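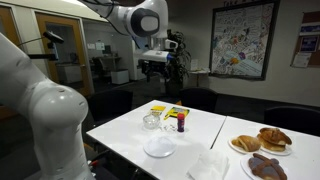
Do pastries keep better on an open plate than in the bag? Depends on the crust: a crisp one goes leathery in a bag overnight, a soft one goes stale in the open.

17 April 2022

Toshiko wants a tasting table and a craft table in one. I'm not convinced. The white tables pushed together still leave a seam, and crumbs will find it. Croissant, sweet buns and the dark round bread with the crossed strips are on the right-hand table. Crayons, yellow pad, glue stick and glass jar on the left, along with an empty plate that I suppose is for whoever gives up on drawing.

Ivana says the Clesstead bakery swears its croissants hold for 5 hours uncovered. I'd like to see that in July humidity. We tried the same claim in December and I wrote "chewy" twice.

Crackled crust on the top bun: pretty, but it sheds. Stacking them can't help. Next time single layer, or a wider plate.

Napkins — get a holder. Glue and bread are still too close for my taste, seam or no seam. Toshiko thinks two feet is plenty. Ask Dellarbridge what they charge for a third table, last quote was 4000 yen and I didn't believe that either.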